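Fluton Practice Board Set
Tabletop kit for manipulation cells, with the Rweyemamu good practice sheets
Sold by Funetti, Rerkthorpe

Product code: FN-29
Availability: in stock, ships in 2 working days
Suits: single-arm cells, teaching labs, acceptance checks after a tool change

Most robot cells have a safety file. It lives in a binder, the binder lives on a shelf, and the shelf is usually on the far side of the fence. The Fluton set is meant for the part of the job the binder covers thinly: the small daily habits of setting out parts, moving a tool down toward them, and writing down what you did so that the person on the next shift can do it the same way.

You get a maple board, a set of painted shape blocks and 11 laminated practice sheets. The blocks will not impress your visitors. They are toddler-bright on purpose, they are easy to name out loud, and a dropped one costs a good deal less than whatever you plan to handle later.

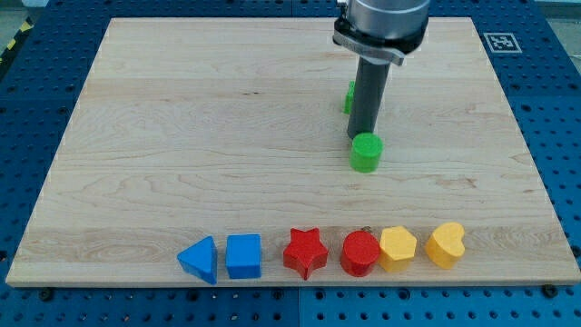 Words: Rehema Kombo, Applications Desk
Page revised 18th July

Sheet 4 is the one customers write to us about, so it gets the most room. It deals with the layout at the start of a run. Blocks waiting their turn go in a row along the near edge of the board, paired by color: blue with blue, red with red, yellow with yellow. The block being worked on goes out in the open, well away from the row. If the tool comes down in the wrong spot, we would like it to meet maple.

Leave the shapes as they come. A star next to a cylinder next to a hexagon looks like a nursery shelf, and we have heard the jokes, but a run done entirely on cubes tells you how your cell behaves with cubes.

What the sheets ask of you

Fix the board's place before anything moves. Mark it on the table, write the position in the log, and put it back there every time. "Near enough" is a position only in conversation.

Keep any printed marker flat, clean and off the board. Coffee rings are not part of the pattern.

Bring the tool down over the block at reduced speed and hold there. Check clearance from two sides, then carry on. Sheet 6 has a box to initial for each side. Yes, both boxes. Yes, even if you looked really hard at the first one.

Floor tape is a boundary. It does not stop being one when you are carrying a laptop. If your cell layout changes, move the tape the same day. We visited a site in February where the tape still guarded, very faithfully, the outline of a machine sold years before.

Stop the arm before you reach in to straighten a block. The sheet says this three times in three sizes of type, and we are considering a fourth.

What the sheets do not do

They are not a risk assessment, and they do not replace your local rules, the arm maker's manual or the standards your site works to. A signed sheet shows that somebody followed the sheet. Your safety lead still has to look at the tool, the speeds, the reach and the people, and should be given enough time to do it – an afternoon before the customer demo does not count.

Care and wear

Wipe the board with a barely damp cloth and let it dry flat. Small dents from a rod or fingertip tool are normal and don't affect use. Deep ones should be noted in the log, next to an account of how they got there. We find these accounts tend to be short.

The paint is rated for 4000 picks with a smooth gripping surface. Knurled tools will get through it faster. Swap out any block with a chipped edge, and swap its color partner too if you are comparing runs, so the pair stays matched.

Spares and extras

Single blocks, any shape: order by color and shape name
Replacement board: supplied bare, no fixings
Practice sheets: full set or single sheets, laminated
Log pads: pack of 2

Returns are accepted on unused sets. A set with initials on sheet 6 is a used set, however neatly you have peeled off the label.

For site licenses of the Rweyemamu sheets, or to report a mistake in one, write to the applications desk and quote the sheet number. The typo on sheet 9 is known to us and will be fixed at the next printing.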